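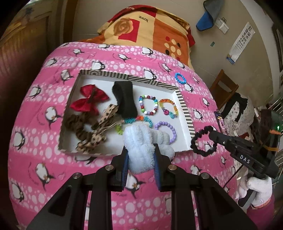 Lalville Makers' Club, Accessories Table
Members' diary pages

20th September

Sorting day for the hair things and bracelets. I had put it off since the summer sale. I set the white tray on the bed, on top of the penguin quilt, and worked from there. The table in the other room still has the sewing machine on it and I did not want to move it twice.

The tray is the one with the black-and-white striped rim. It is shallow, so things do not pile up and get lost under each other, but it fills fast. I have tried deeper boxes and always end up tipping them out to find anything.

I started with the bows. The red satin one went in the top left corner and the tan leopard-print one lower down. The red one is from the first batch I made with the Ginden ribbon, and I still think that ribbon is too slippery to tie well. I stitch the knot now. The leopard print behaves better. I had enough of that kind of fabric for bows and scrunchies both, and the brown scrunchie went in next to the tan bow. They are not the same brown, so I won't sell them as a set. Someone at the last sale asked for a set and I said I would think about it. I have thought about it and the answer is no, unless I find more of one or the other.

The light blue fluffy one is terry cloth. It sheds a little when it is cut, and I found blue lint on my sleeves at lunch. Terry cloth is slow to sew and I would not make up to 60 of them the way the club list suggests. I wrote five on the list and initialed it.

Black scrunchies next. There is the plain fabric one and the ruffled one. The ruffled kind takes nearly twice the fabric and I have been charging the same for both, which has to stop. I will bring it up in November when we do the prices. Black always goes first. If I had any sense I would make only black, but then the table looks like a sock drawer.

The bracelets took longer. They roll, and they catch on the scrunchies. I put them on the right side of the tray and kept the fabric things to the left as much as I could. The purple, pink, white and teal one is an old pattern and I could string it in my sleep. The orange and yellow crystal one with the heart-shaped part in pink and teal is newer. The heart section was fiddly and I restrung it twice in August before it would lie right. I don't plan to make another until somebody pays for this one.

The lavender pearl one is the plainest of the lot and my favorite. I used the Siqueira elastic on it, the thin kind. I have 31 yards of that left according to the spool, though I don't trust the spool. The coiled one in teal, green and orange is the opposite, very loud, and children go straight to it. It takes a lot of beads for one bracelet. I also have the blue one, which was still out on the quilt when I had most of the others in the tray. I want to check the knot before it goes in with the rest.

I stopped for tea at four and ate the last of the plum cake. Rain on and off. The light in the bedroom is fine for sorting but poor for matching colors, and I will look at the two leopard prints again by the kitchen window tomorrow.

The Hodance order came to the post office and I have to pick it up. It should be clasps, a bag of small white beads, and the cards we pin the bows to. The receipt says 588 cards, an odd number, and far more than we can use before spring. I may have clicked on the wrong size. If they are the right cards I will keep them and split them with the Saturday table. If they are the wide ones they are going back.

Things to do before the next meeting: press the ribbon ends, cut elastic for ten more scrunchies in black, find the small scissors. I had them on the windowsill last week. Also wash the quilt, which has been under one project or another for a month and has thread all over it. The rose pillowcase can go in the same load.

I am leaving the tray on the dresser tonight with a dish towel over it. Bed early. My thumb is sore from the heart beads even now, and I will not be stringing anything tomorrow.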